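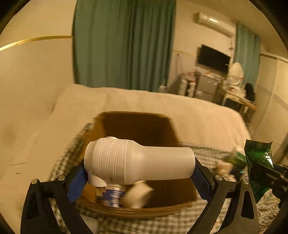
Storing tablets in summer

kollar_d
Bedroom hits 25 °C by noon in August. Leaflet says store below 25. Move them to the fridge?

Loltel16
No. A fridge is humid, and you get condensation each time the pack comes out. Use an interior closet, low shelf.

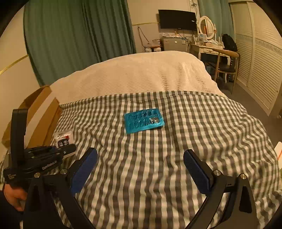 Foil handles moisture better than a bottle that gets opened daily. Heat is a separate problem.

grilholm
Disagree on the fridge. A sealed box with desiccant works.

Loltel16
Only if the leaflet permits 2 to 8 °C. Check that first.

kollar_d
It doesn't. Closet, then. Logger goes in Friday.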